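Sotetton Series Catalog: Progress Report to the Funder
Project: Skerora Episode Records
Period covered: May to the date of this report
Report date: 4 December 2021
Status: In progress

1. Work completed

The catalog now holds records for 113 animated television series, each with start date, end date, episode count, episode length and age rating. Of these, 44 were carried over from the old Parsa list and rechecked against the broadcast credits. The remainder were entered new. Total running time is now calculated from the individual episode lengths. The old method multiplied episode count by a standard length and gave wrong totals for series with a double-length opening or a short final episode.

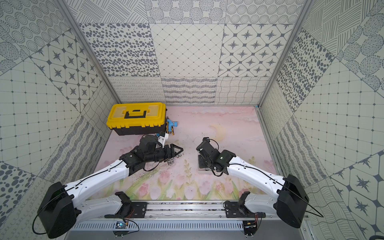

Toolbox with yellow lid, pink floor mat.

2. Genre terms

The genre list was cut to 45 terms. "War" and "Military" had been used for the same titles by different editors and are now a single term. "Mecha" stays separate from "Science Fiction", and a series may carry both. Setting is no longer recorded as a genre. "School" and "Historical" have moved to a setting field, which is searchable but does not appear in the short record. 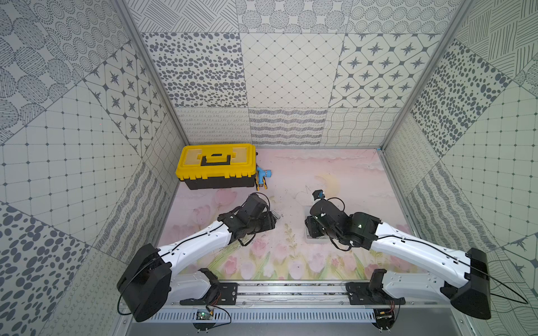
Yellow-and-black toolbox beside a blue-and-yellow faucet-shaped piece.

3. Synopses

Synopses are limited to 1,000 characters. Texts over the limit are returned to the editor and are not trimmed automatically. Plot points from the second half of a series are left out. Character names follow the spelling in the licensed English release where one exists; otherwise the official site is used. Adaptations of games or printed works name the source in the first sentence. 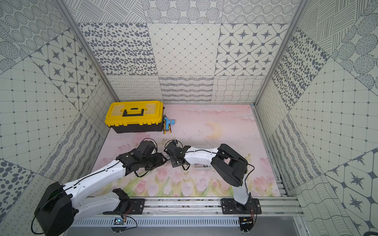
4. Open problems

Split seasons are handled unevenly. Some records treat a series with a long broadcast gap as one title and some as two. Episodes released only on disc are counted in some totals and missing from others. A rule for both cases has been drafted and is being tested on the Parsa records.

The Sateck import tool drops accented letters in staff names. Affected records are flagged and corrected by hand. 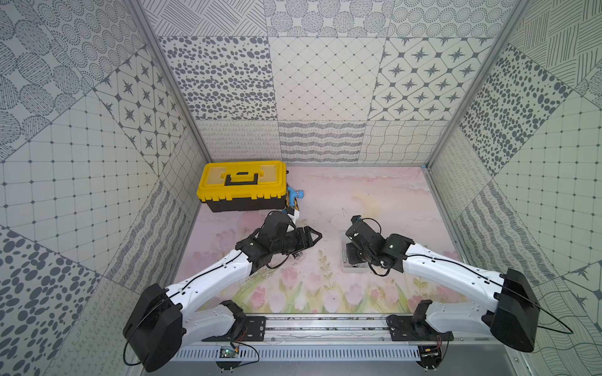
Will disc-only episodes change the published episode counts?
The main count will stay limited to broadcast episodes. Disc-only episodes will be listed in a separate field with their own running time.

5. Next period

Apply the split-season rule to all records. Complete the age ratings still marked "unknown". Repair the import of accented letters and rerun the affected files. No change to the budget is requested.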